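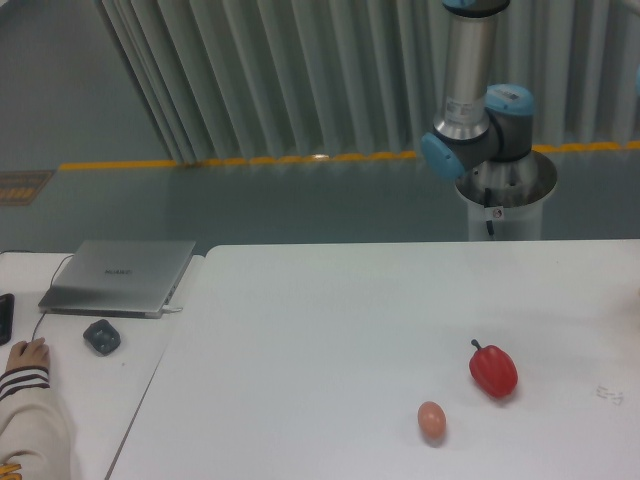
Tustdale wedding fair promises 254 stands, but who is counting?

11/11/18

Organizers of the Tustdale Wedding Fair say next April's show will be the biggest yet, with 254 stands under one roof. Last year's program made a similar claim, and several vendors wonder where the extra stands would go.

"I've seen the floor plan, and half of it is coffee and parking," said Bindu Thampi, a florist who has taken a stand at the past 5 fairs. She has not booked for April.

Fair director Torquil Tosh said demand was strong, though he would not say how many stands had been paid for. Vendors are being asked for a deposit now, with a discount of 10 percent for anyone who signs up for two years – a long time to commit to a show with no published attendance figures.

Planning firm Zutis has signed. Its owner, Divya Marar, said she got around two clients out of the last fair and hopes for more. Adum, a cake maker, is still deciding.

Tickets go on sale in the new year. Prices have not been announced.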